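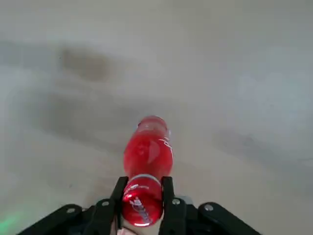

Evville Tabletop Handling Guidelines

The Evville Tabletop Handling Guidelines, usually just called the Evville guidelines, are a set of good-practice rules for people who run robot arms over a table of ordinary household goods. They were drawn up by Sumathi Thampi and Gráinne Moynihan for the Noonan workshop, and the current edition is dated 10 May 2019. The guidelines are voluntary, and they were always meant to sit alongside a site's own safety rules and the arm maker's manual (a point the authors repeat quite often, bless them).

Background

The first draft grew out of a shared notebook called Iretti, in which operators wrote down whatever had gone wrong that day and what they wished they had done instead. Much of the final wording still has that friendly, lived-in feel. The text is divided into 8 sections, covering the work area, the choice of goods, grip, speed, handover, stopping, cleaning and record keeping.

Grip and goods

Packaged items are to be handled with their seals and caps in place. Operators start at the lowest grip force that will hold the item, and the guidelines set a ceiling of 65 percent of the gripper's rated force for soft plastic and thin card. Lifts over a shared table are kept to 50 millimeters unless the item has to clear a wall or a rim.

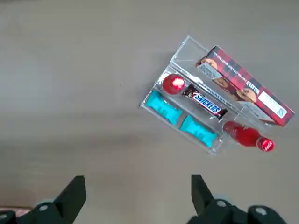 May an operator reach in to straighten an item while the arm is paused?
Only after the arm has been put into its protective stop and the operator has said so out loud. An ordinary program pause doesn't count, however still the arm may look.

Layout of the work area

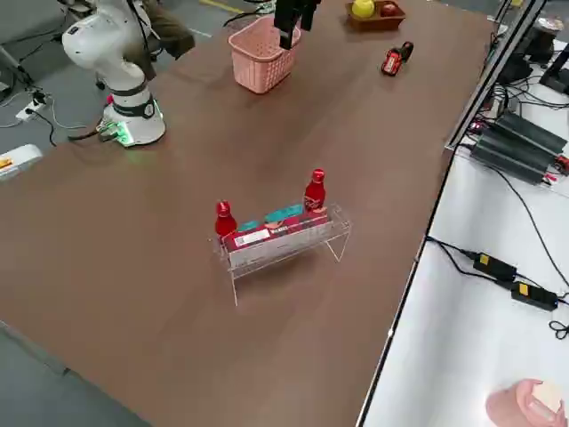 The layout section is the longest in the guidelines, and many readers feel it is the most useful. It asks each site to agree on where people may sit or stand during a run, and to write that down before the power goes on. Electrical gear gets a good deal of attention too. Power adapters kept on a separate side table, like the two with small yellow labels, suit the authors' advice that supplies should stay off the working surface, and cables running across a floor are to be routed away from any walkway. Each arm should have a clear stretch of table to move over.

Later use

A shorter version, known as the Karesier sheet, was issued the following September for visiting operators. It keeps 3 of the original sections, those on grip, handover and stopping, and refers the reader back to the full text for everything else.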